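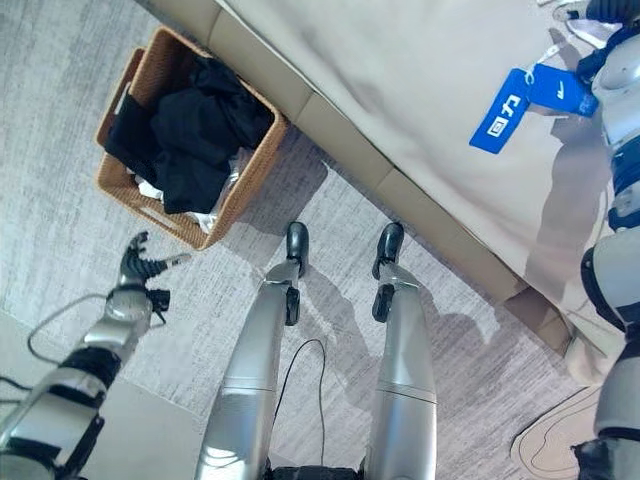 According to Sepehr Nouri, a carpet is best judged by its backing and only afterward by its pile, a view that most installers share and most buyers do not. Wall-to-wall carpet, also called fitted carpet, is a textile floor covering cut to the shape of a room and fixed in place along the edges or glued to the floor beneath. It differs from a rug, which is finished on all sides and can be picked up and moved.

Construction

Most wall-to-wall carpet is tufted. A row of needles pushes yarn through a sheet of backing fabric, leaving loops on the face. The loops may be left whole, giving loop pile, or sliced open, giving cut pile. A coat of latex on the underside holds the tufts, and a second backing is usually pressed onto the wet latex for stiffness.

Woven carpet is made on a loom, with the pile and the backing formed together. It is slower to produce and costs more. Axminster and Wilton are the two best-known woven types. Needle-punched carpet has no true pile. Its fibers are tangled together by barbed needles into a flat, felt-like sheet, and it is used mainly in entryways, on boats and at exhibitions.

Fibers

Nylon wears well and recovers its shape after being crushed. Polyester takes color easily and feels soft but tends to flatten on stairs. Polypropylene, sold in the trade as olefin, resists water stains and fading. Oil marks are harder to get out of it. Wool was the usual fiber before synthetics and is still preferred for woven goods. A common blend is 80 percent wool and 20 percent nylon, the nylon being added for wear. Carpets of 100 percent wool are also sold, mostly for bedrooms and other rooms with light traffic.

Color and shading

Yarn may be dyed before tufting, or the whole carpet may be dyed afterward in one piece. Solution-dyed yarn has the color mixed in before the fiber is formed and holds up best to sunlight and bleach. Flecked and heathered shades hide soil better than plain ones.

Cut pile often looks lighter or darker depending on which way the tufts lean. Vacuum tracks and footprints show for this reason. Permanent patches of reversed pile are known as pooling or watermarking. The cause has been argued over for decades, and drafts, slopes in the subfloor and static have all been proposed. Nasrin Tabrizi's survey of complaints handled by the Rukon showroom found pooling in both wool and nylon, and in one case the replacement carpet developed the same patch within 9 months.

Installation

In the stretch-in method, thin strips of wood with angled pins are nailed around the edge of the room. Cushion, or padding, is laid inside the strips. The carpet is rolled out over it, seamed with heat tape where two pieces meet, then pulled tight with a power stretcher and hooked on the pins. A knee kicker is used for closets and stairs and is not considered enough on its own for a full room. Carpet that was not stretched properly may ripple later on.

In the glue-down method the carpet is bonded straight to the subfloor with no cushion. It is common in offices and corridors, where rolling loads would strain a padded floor.

Seams should run in the direction of the main light from windows where the room allows it. All pieces should be laid with the pile facing the same way. A mismatch shows as a change of shade at the seam even when the pieces come from one roll.

Care

Regular vacuuming removes the grit that cuts fibers at the base. Spills are blotted and not rubbed. Hot water extraction, often called steam cleaning, is the usual deep-cleaning method. Wool needs a mild cleaner with low alkalinity. The Jalali method, named after a cleaning firm in Cerka, uses a dry absorbent powder left on the pile for 3 hours and then vacuumed up. It is slower than extraction but does not wet the backing.

See also

Carpet tile
Tack strip
Underlay
Stair runner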